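Buscar en el manual
Introduzca término o referencia

Garnstead · Documentación técnica
Publicado: 2025-04-30 · Redacción técnica

4. Colocación y llenado del comedero doble

Esta sección se aplica al comedero doble de plástico, ref. 1673. Para el modelo de compartimento único, ref. 586, véase la sección anterior.

4.1. Elija una superficie plana y estable. Si se utiliza un mueble bajo, compruebe que no se balancea al apoyar la mano en el borde.

4.2. Lave los dos compartimentos con agua templada y jabón neutro. Aclare y seque.

4.3. Prepare el agua en una jarra con tapa y déjela al fondo de la superficie, con el asa accesible.

4.4. Sujete el comedero vacío con ambas manos, una en cada extremo, con los pulgares hacia el interior de los compartimentos.

4.5. Bájelo sobre la superficie y retírelo del borde delantero hasta que toda la base quede apoyada.
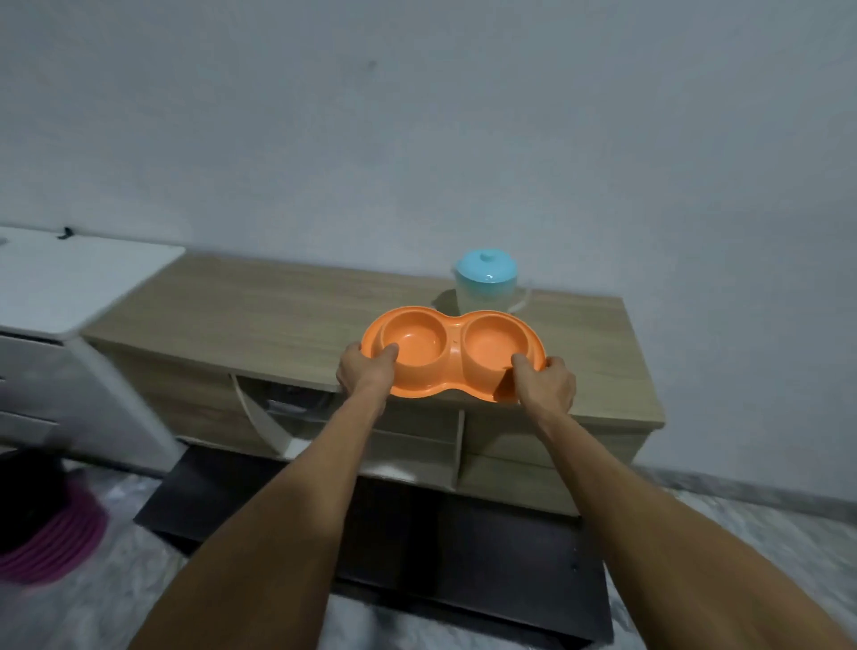

Fig. 4. Sujeción del comedero vacío por ambos extremos. Detrás, jarra con tapa.

4.6. Vierta el agua en un compartimento y el pienso en el otro. No sobrepase el puente central.

PRECAUCIÓN: no traslade el comedero lleno. No lo sujete por el puente.

NOTA: con más de 1000 ml de consumo diario, rellene en dos tomas.

© Garnstead. Todos los derechos reservados · Contacto · Volver arriba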